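**Setting Up Play: Session 8 notes**
Home corner and pretend food
Lightfoot Early Years course, September 15, 2022

Bring these notes with you to the practical. The reading for the session is pages 157 to 162 in the course pack.

## Why pretend food gets its own session

Most settings have a box of it somewhere, usually under something else. It gets tipped out, played with and tipped back in. We will spend the first hour on choosing what comes out of the box and the second on laying it out.

Terms used in this session:

- **Food pieces**: anything that stands for something to eat. Fruit, bread, sauces, half a pizza.
- **Vessels**: plates, bowls, cups, colanders, pans. Real or toy.
- **Anchor**: one larger item that tells children what sort of place they are in. A cooker, a till, a sink.

A layout needs all three. With food pieces and no vessels, the food mostly ends up being carried about. Vessels on their own do better than you might think, especially with under-threes, but the talk tends to dry up sooner.

## Choosing vessels

Real kitchenware is fine and often cheaper than the toy version. Check for cracks, sharp rims and loose handles. Choose different shapes and colours so that children have something to talk about: "the green one with holes", "the big plate". A colander is worth having even where there is no water play. Children put things in it, look through it and wear it.

If you use a real appliance as the anchor, it must not be connected to the mains during play, and the cable has to be dealt with before children come in. We will go over this in the practical. Your placement may not allow real appliances at all, so ask first.

## Layout

A white table makes every item easy to pick out. Leave bare space between things. A crowded table looks generous to an adult, and a two-year-old will clear it with one arm. 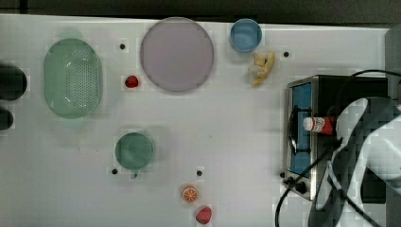
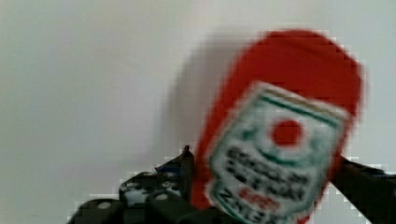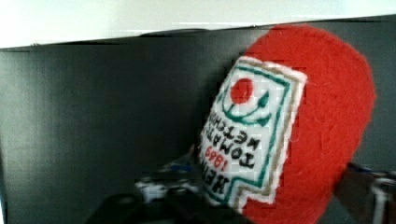
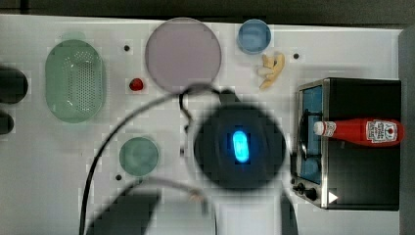
*First and fourth: the table from above, with colander, plate and teal-green bowl or dish. Second and third: the ketchup.*

**Amber Furnival**
Course tutor, Setting Up Play

## Points to discuss from the pictures

Look at the first one and find the anchor. The toaster oven is on the right, and the fruit is mostly some way from it. Would you move the plate nearer? Groups in previous years have disagreed on this and I don't mind which side you take, as long as you can say what you expect children to do.

The orange slice shows its cut face. Cut fruit leads to talk about inside and outside, and about sharing. Whole fruit leads to talk about shopping. Put out some of each if you have it.

The ketchup in the third picture has a soft, fuzzy surface and a stitched label with a tomato on it. Packaging children may know from home is useful for early reading. They will "read" a label long before they can read the letters, and you should let them. Ask "What does yours say?" and write down the answer word for word.

## Washing and storage

Hard plastic pieces: warm soapy water, rinse, air dry on a rack. Do this weekly and after any illness in the room.

Fabric pieces: follow the care label. If there isn't one, wash by hand and allow a full day to dry. Have enough spares that the table can stay open meanwhile.

Store vessels and food pieces separately, in shallow trays. Label each tray with a drawing as well as a word.

## Task before the next session

1. Choose eight items from your placement's home corner: five food pieces, two vessels and one anchor.
2. Lay them out and draw a plan from above. Stick figures and circles will do.
3. Watch one child or a pair for ten minutes. Note which item is touched first and anything said aloud.
4. Write up what you saw in 200 words. Use initials only.

Hand in the plan and the write-up together, in the tray outside room 304. Anyone without a placement yet can use the course table during the lunch hour and observe another student's session from the notes in the pack.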